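Section 4 - Planning Your Purchase and Your Bench Budget

Before you unpack anything, please sit down with a cuppa and work out what you need to buy. I wrote this section after kitting out the Tanside bench, and I got plenty of it wrong the first time (mostly by ordering arms first and thinking about everything else later!).

4.1 Work out the job first

1. Write down one job in everyday words. Ours is moving cloths and sponges in and out of plastic buckets.
2. List every object the arms will touch, with sizes and colours.
3. Buy those objects before you get quotes. Buckets are cheap and they tell you a lot about how wide a gripper has to open.

Note: pick light buckets with swing handles if that's what your real job uses. Handles flop wherever they like, and you want to find that out while you can still change your gripper order. 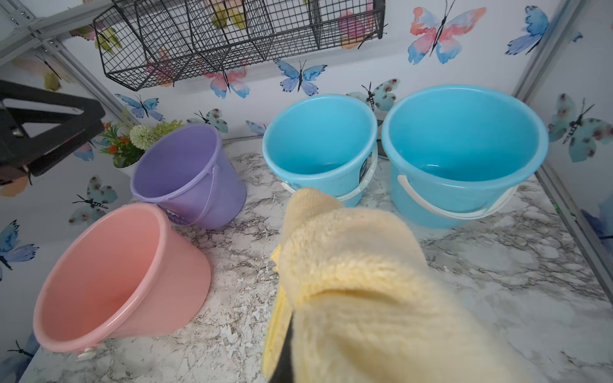

4. Set your total. I started with a ceiling of $3,000 for everything except the arms, and finished on $3,026 once freight from Manzano was in. Close enough for me, though my spreadsheet still has a red cell in it.
5. Put aside $100 of that for bits that wear out or go missing - cable ties, sponges, spare cloths, screws.

Caution: don't spend the spares money on a nicer frame. I did, and then had to wait until November for a replacement cable.

4.2 Choose your grippers and cables

1. Ask the supplier for the outside size of the gripper with its motor housing and plug fitted. The Gero price list only gives the finger length, so you do have to ask.
2. Check that size against the mouth of your smallest container.
3. Allow extra cable for the wrist. A lead that only just reaches on the bench will be too short once the arm leans over.

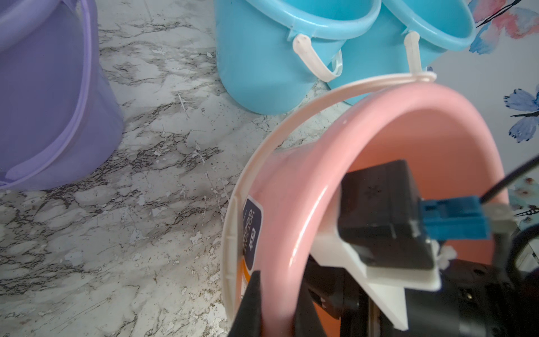 Jianhua Hao wrote back on the draft of this part to say the cable line should be doubled in any first budget, and that quotes from Uvovmont leave the wrist leads off unless you ask for them by name. Fair call, and I've changed my own sheet to match.

4.3 Frame, walls and floor

1. Measure your bench, then price aluminium rail to suit. Get it cut by the seller if you can, it's worth the few extra dollars.
2. Cover the walls. Patterned wallpaper is fine and a roll goes a long way.
3. Choose a floor surface you can wipe down, and budget for a small brush too.
4. Add wire baskets for storage, hung off a rail or fixed to a wall.

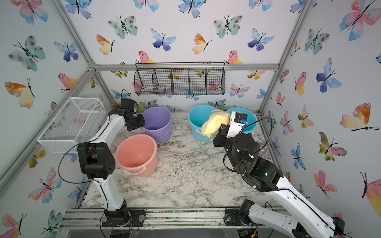
5. If you're after two arms, price both bases and both sets of mounting bolts now. Adding the second arm later cost me a second lot of freight and a very dull afternoon re-drilling plates.
6. Get all your quotes dated. Mine are from 29/08/2023, so treat any price in this section as a starting point and ring around.

Caution: check that the arms can reach the back corners before you cut any rail. Trimming a long rail is easy, and stretching a short one isn't.

4.4 Soft goods

Sponges, cloths and finger covers barely show up in the budget, but order them early anyway. They vary a lot from batch to batch, and I like to have a full bag of the same sort before I start.

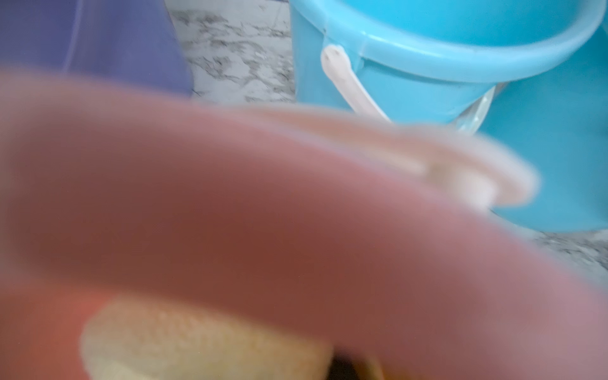
Can I buy one arm now and leave the second for next year?
You can, and plenty of people do. Just build the frame at full width from the start, and keep the power board and the front rails sized for two.

When your list is priced and your spares money is tucked away, go on to Section 5 and start bolting the frame together.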